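Grelleo Open Day: Questions and Answers

These are the questions we receive most often by e-mail before an open day. If your question is missing, please write to Boonmee Kamolrat at the visitor desk. She answers in English and Thai.

Where is it?

In the Grelleo lab, second floor of the Intarasuk building. Please do not go to the Polgate entrance, which is on the other side of the block and is only for deliveries. The stairs are next to the bicycle parking. There is an elevator also, but it is slow and it takes four persons at most.

When can I come?

The doors open at 10 in the morning and close at 4 in the afternoon. The demonstration starts at every full hour, and the last one is at 3. You can arrive between two demonstrations and look at the tables until the next one begins.

Do I need to register?

Yes, for the demonstration. We accept 40 visitors for each hour. For only walking in and talking with us, registration is not necessary. In February we had to send people away at 11 and at noon, so please choose an afternoon hour if you are free to choose.

Does it cost something?

No. Parking in the Intarasuk yard is also free on the open day, but you must tell the guard that you come for Grelleo.

What will I see?

The demonstration has two parts. In the first part, one of our team picks up small wooden blocks with the hand-held gripper and puts them in a tray. The movements are recorded. In the second part we show on a screen how such a recording is prepared for training, and Manolis Koutsoukos explains which recordings we keep and which we throw away. The whole program takes about 50 minutes with the questions.

Can I try the gripper myself?

Yes, after each demonstration. You sign a short form first. The gripper is heavier than it looks, and we ask that you hold it with both hands the first time. Long sleeves should be rolled up or closed at the wrist.

Where do I look when I hold it?

Look at the block and not at your hand. Most beginners squeeze too early. Bring the opening over the block, wait a moment, and then close slowly. When the block sits between the dark foam pads, you can lift.
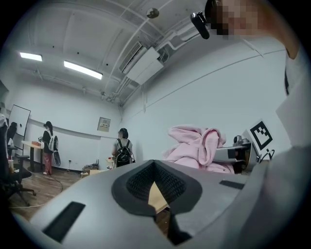

Why do you use wooden blocks?

They are cheap, they do not roll, and they survive a fall. Our first set came from Gollach and we have lost only a few pieces of it. Later in the year we want to add cups and folded cloth.

What is the black and white square pattern on the board?

It is a marker. The software finds it in the video and calculates from it where the camera is in the room. Please do not stand in front of it during a recording and do not move the board.

Will I be recorded?

The camera on the gripper has a very wide view, so visitors who stand in the room can be in the recording. Faces are made unrecognizable before we store anything. If you prefer not to be recorded at all, tell Boonmee at the desk and you can watch on the screen in the corridor.

Can I bring children?

Yes, from eight years, together with an adult. Please hold the hand of smaller brothers and sisters in the lab, as there are cables on the floor.

Can I take photos?

Yes, but without flash. Please ask other visitors before you photograph them.

Is there something to eat?

There is coffee and water in the corridor. The canteen on the ground floor is open until 2. Food and drinks must stay away from the recording tables.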